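Can a robot do my chores yet? My July 2020 check-in

Every summer I sit down and ask myself the same question, and every summer I get way too excited about the answer. Can a machine do the boring stuff in my house yet? I mean the real boring stuff — picking socks up off the floor, emptying the dishwasher, putting the dog toys back in the basket so I can put them back in the basket again an hour later.

The short version is no. The longer version is no, but wow, come look at this!

I should say where I'm coming from. I spent a good chunk of my working life on the packing floor at Kallard, which ships small parts to hardware stores, and I have strong feelings about chores that happen 2000 times a shift. We had a machine there that taped boxes. It was a wonderful machine. It taped boxes all day and never got one crooked, and if you handed it a box that was a little bit squashed on one corner it stopped dead and flashed a light until a person came over. That light is pretty much my whole history with automation. The machine is great at the job until the job looks different from yesterday.

My house looks different from yesterday every single day. The mugs move. The rug bunches up. There's a jacket on the chair, and then there's a jacket and a bag on the chair. So when people ask me why we have robots that weld cars but none that fold laundry, I tell them the car shows up in the same spot every time and my laundry has never once done that.

What I've been following this year is the hands. I already have a robot vacuum (it's a Drinulix, it's loud, I love it) and it does a decent job because all it has to do is drive around and suck. It never has to hold on to anything. The minute you ask a machine to pick something up, you've got a whole pile of new problems. Where exactly is the thing? How wide do I open? How hard do I squeeze? Is it going to roll away when I bump it?

That last one is my favorite, because a small round ball sounds like the easiest thing in the world to pick up. A toddler can do it. But there's no handle and no flat side, and if one finger gets there before the other, off it goes under the couch. If you get your two fingers on either side of it, though, you've got something. I could look at this kind of work all day.
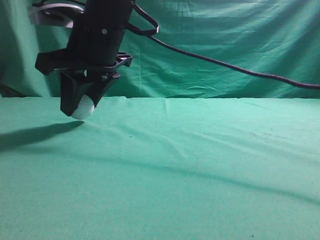
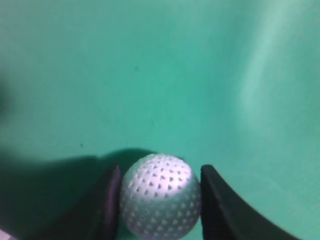

The dimpled ball is in the second one, with a finger on each side. In the first the jaws are empty, and I love that little white foam pad on the fingertip. It's such a down-to-earth fix! A bit of foam gives when you press it, and our own fingertips are squishy too, so it makes sense to me that a machine would do better with some softness where it touches things.

So what can they do around the house?

Here's my own scorecard, based on reading far too much and watching every clip I can find at night with the sound off.

Floors: yes, mostly. Vacuuming is real and you can buy it. Mopping is sort of real. Cords and dog toys are still the enemy.

Dishes: the dishwasher is a robot and I will argue with anyone about this. Loading it is another matter. Plates are slick, glasses break, and forks get tangled up in each other. I'd put this one years out for a normal kitchen.

Tidying up: this is the one I want the most, and it's the one where picking up a ball matters. If a gripper can get hold of a ball, then a ball going in a basket isn't such a wild idea, and after that maybe a block, or a shoe. I'm getting ahead of myself, I know.

Laundry: oh boy. Cloth has no shape until you grab it and then it has a different shape. I've seen clips of machines folding towels and they are slow, slow, slow, and I still watched all of them to the end.

And on the shop floor?

Better news here, I think. A lot of shop work sits in between the car factory and my living room. Parts come in bins, all jumbled up, but at least they're the same parts. A friend who works over at Cuklow told me they had a picking arm on trial there and it got 63 bolts out of a bin before it needed help. I was thrilled. She was less thrilled, as she was the help. Still, at Kallard our tape machine couldn't have picked up one.

What I'd like to see is somebody try it with the awful stuff. Rubber bands. Bagged screws where the bag is mostly air. Those thin washers that stick together with oil. If you can do the washers, call me.

The price is the other thing, of course. I keep saying I'd pay 4000 dollars for a machine that reliably puts away everything on my living room floor, and my family keeps telling me I would not. I might, though — I stepped on a plastic dinosaur this morning and the number went up a little.

I'm going to keep checking in on this. Next post will be the Bañez bread maker I promised back in spring, with the seed loaf that finally rose. If you've got an arm or a gripper doing a real job where you work, even a dull one (especially a dull one!), please leave a comment and tell me what it drops.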